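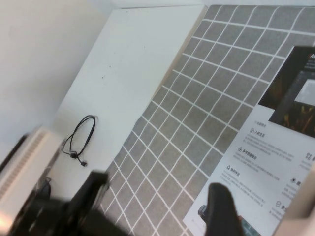
desk, before I do anything about it. white top, gray grid mat, the flyer, one coiled cable

ok so small thread because three people asked what I'm doing with the work table this week. answer is clearing it. slowly. badly

background: this is the table in the back room at Tritdale, the one by the plain white wall. it has been the Place Where Paper Goes since May

the mat first. gray squares, thin white lines. love it. felt-like feel, a bit speckled so lint doesn't show much. I keep it at a slant to the table edge and no I will not be straightening it

got asked if the squares are any particular size. no idea. never measured. I use them to line up paper folds and that's good enough for what I make

now the flyer. printed, white, big dark photo up top w/ orange and yellow in it, then small blocks of Chinese text underneath, each with a little line icon at the start

I can't read it. the icons aren't helping me either lol. keeping it anyway bc I like the layout. dark photo on top, tidy little sections below, lots of white paper left around things

been wanting to redo the Skollutside handout for ages and this is pretty much the shape I want. ours is one solid wall of type. 744 words on a single page. I wrote it, I get to complain

plan: cut it to 400. one picture at the top. short sections. an icon for each if I can find ones that don't look like a bathroom sign

ok the cable. black, coiled, tail hanging out of the loop with the little connector on the end. I have a drawer for these. the drawer is full

went thru the drawer. 31 cables. THIRTY ONE. I own maybe six things that plug in

sorted them on the mat by what's on the end. the grid is really good for this, one cable per few squares, you see the doubles right away

keeping 2 of each kind, rest goes in the box for the Pranley swap shelf. if you're near Pranley and need a cable please. please come

someone asked how I coil them. loose oval, over the hand, leave a tail. don't wrap it tight round your fingers, it kinks. twist tie if you have one, I never have one

tabletop itself: tiny dark specks on the white, you only see them when you get low. damp cloth, then dry cloth. not getting out the spray for that

don't put a wet cloth on the mat tho. learned that on the last one, it went wavy and stayed wavy. lint roller and that's it

paper pile update: most of it was old drafts for Cuesta, all recycled. found a stamp. found a reciept for the lamp I returned and then bought again

the flyer is going up on the wall over the table where I can look at it while I do the handout. blue tack only, landlord

handout draft maybe by the weekend. will post it here when it's under 400, not before. pls hold me to that

also yes still taking names for icon sets. free ones. thin lines, nothing cute

ok back to it, the box needs tape and the tape is obviously under something

13 Dec 2023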